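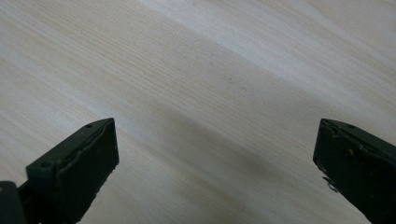
明るい色調の木製天板。細かな木目が斜めに通っている。

共用の木製テーブルの手入れについて

Josness館 生活設備係

本頁は、当館の食堂および自習室に備えられた木製テーブルを長く使用するため、日常の手入れの方法をまとめたものである。入居者各位は、清掃当番に入る前に一読されたい。

日常の拭き掃除
使用後は乾いた柔らかい布で粉じんを払い、次に固く絞った布で木目の方向に沿って拭く。水分が残ると輪じみや反りにつながるため、最後に必ず乾拭きを行う。食器用の中性洗剤を使用する場合は、水500ミリリットル程度ではなく、備え付けの2リットル容器に小さじ一杯を溶かしたものを用いること。原液を天板に直接かけてはならない。

輪じみへの対処
コップの底による白い輪は、表面の塗膜に湿気が入ったものであることが多い。まず15分ほど風を通し、乾いた布で軽くこする。消えない場合はドライヤーの弱風を離して当てる。同じ箇所に当て続けると塗膜が軟化するので、手を止めずに動かす。黒い輪は水分が木部まで達しているおそれがあり、各自で研磨せずに設備係へ申し出ること。

油汚れとインク
油は紙で吸い取り、上記の薄めた洗剤で拭く。ボールペンの跡には消毒用アルコールを用いる例が見られるが、塗装の種類によっては白く濁る。天板の裏など目立たない箇所で試し、変化のないことを確かめてから使用する。
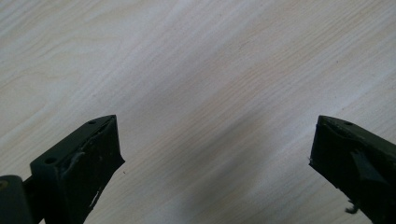
淡い色の天板。木目の濃淡は場所により異なる。

傷の補修
浅い擦り傷には、家具用の蜜ろうを少量、布に取ってすり込む。塗布後は17分置き、余分を拭き取る。色付きの補修材は淡色の材では跡が目立ちやすいため、一段明るい色から試すことが望ましい。爪がかかる深さの傷は補修の対象外とし、テーブル番号を記録簿に記入する。

置き場所と湿度
直射日光の当たる窓際では、卓上の物を置いたままにすると、その部分だけ色が残る。敷物や書類立ては毎週日曜日に位置を変える。暖房器具からは十分に離し、冬季は加湿器の吹き出し口を天板に向けない。10月の暖房開始時には、脚部のねじの緩みも併せて点検する。

用具の保管
布は食器用と天板用を分け、使用後は洗って干す。蜜ろうの付いた布は専用のふた付き缶に入れる。用具一式は329号室に保管しており、貸し出しはウシャ・スヴァルナ(Usha Suvarna)が受け付ける。

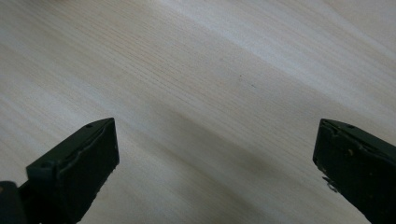 問 メラミンスポンジで天板を磨いてもよいか。
答 使用は控えられたい。メラミンスポンジは細かな研磨材として働き、塗装面のつやを損なう。落ちにくい汚れには、薄めた中性洗剤を含ませた布を一分ほど当て、汚れを緩めてから拭き取る。

なお、熱い鍋を置く際は必ず鍋敷きを使用すること。鍋敷きは食堂の引き出しに備えてあり、使用後は元の位置に戻す。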